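Plaidoyer pour la vaisselle dépareillée

Publié le 29 juillet 2018

J'ai possédé un service complet pendant dix ans. Porcelaine blanche, filet gris, marque Vitmont, modèle Partington, un nom qui sentait le manoir et le gigot à la menthe. On me l'avait offert avec la gravité qu'on met d'ordinaire à remettre une décoration. Il vivait dans le haut du buffet, d'où il me jugeait.

Le service complet est une idée de gens qui ne cassent rien. Dès la première assiette ébréchée, on entre dans une comptabilité sinistre : il en reste onze, donc on ne peut plus être douze, alors qu'on n'avait jamais été douze. On écrit au fabricant, on découvre que le modèle est arrêté, on trouve sur un site d'occasion une assiette creuse à 128 euros, port en sus, et l'on se surprend à hésiter. J'ai hésité. Je ne suis pas fier de cette soirée.

Depuis, je regarde les tables des autres avec une attention qui frise l'impolitesse. Celles qui me plaisent ont toujours l'air d'avoir été mises par quelqu'un qui pensait à autre chose : une nappe bleu clair, une assiette vert d'eau, une autre d'un rose saumon, un bol en inox qui brille plus que tout le reste, et les bouteilles d'assaisonnement restées là parce qu'elles y sont très bien. 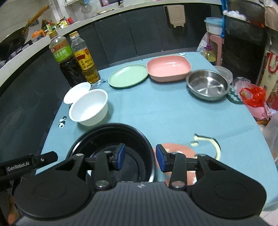
LA COULEUR

On me dira que le rose et le vert menthe jurent. Ils jurent, oui, comme de vieux cousins, sans conséquence. Le blanc intégral, lui, ne jure jamais, il se contente de faire la tête. Les magazines de décoration nous le vendent depuis des années comme la couleur qui « met en valeur les aliments ». J'ai servi des lentilles dans du blanc. Elles n'ont pas été mises en valeur. Elles avaient l'air convoquées.

La couleur a aussi un mérite domestique trop peu commenté : elle donne des noms. Chez moi on dit « passe-moi la verte », et tout le monde sait laquelle. Essayez avec un service Partington. Il faut dire « l'assiette, non, l'autre, la plus grande », et la sauce refroidit pendant ce temps.

Quant au bol carré, je l'ai longtemps méprisé. Je le croyais réservé aux restaurants où l'on vous explique le menu. J'avais tort, je le reconnais — un carré aux coins arrondis se range mieux contre un mur et se saisit très convenablement par le bord. Je maintiens en revanche mes réserves sur l'assiette triangulaire.

Vient ensuite la question des tailles, où les partisans de l'assorti se croient invincibles. Leurs bols s'emboîtent, leurs piles sont droites. Les nôtres penchent. Un récipient rose posé sur un vert qui n'a pas été conçu pour lui, cela donne une pile qui réclame un peu de doigté, et l'on apprend vite qui, dans la famille, en possède.

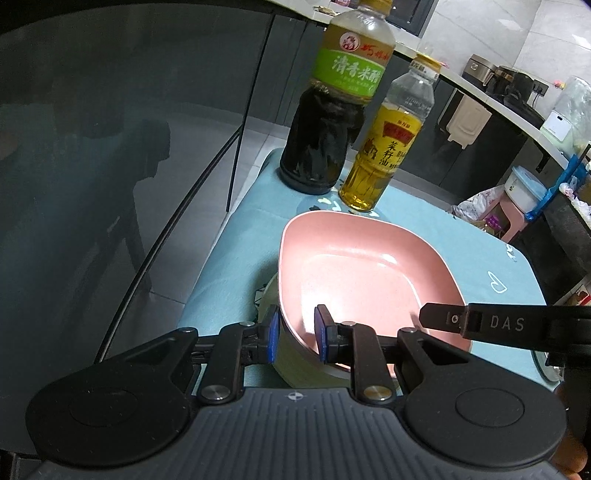
Je préfère cette petite gymnastique à la perfection du buffet fermé. Une pile de travers, au moins, on s'en sert. Mon service Vitmont, droit comme un régiment, est sorti quatre fois, dont une pour être lavé.

J'entends d'ici l'objection du grand dîner. Que fait-on quand on reçoit ? On sert à manger, je crois. Mes invités n'ont encore jamais retourné leur assiette pour en vérifier la marque, sauf un, que je n'ai pas réinvité. Les autres choisissent leur couleur en s'asseyant, il y a parfois une négociation pour la rose, et la conversation démarre toute seule.

En octobre dernier, j'ai fini par porter le service au dépôt-vente Elthorpe, emballé dans des journaux. La dame m'a demandé s'il était complet. J'ai répondu qu'il manquait une assiette, et elle a eu cette moue, la même que la mienne pendant dix ans. Avec l'argent j'ai acheté trois bols qui ne vont avec rien et un plat ovale légèrement voilé. Il tourne sur lui-même quand on coupe le rôti, il faut le tenir.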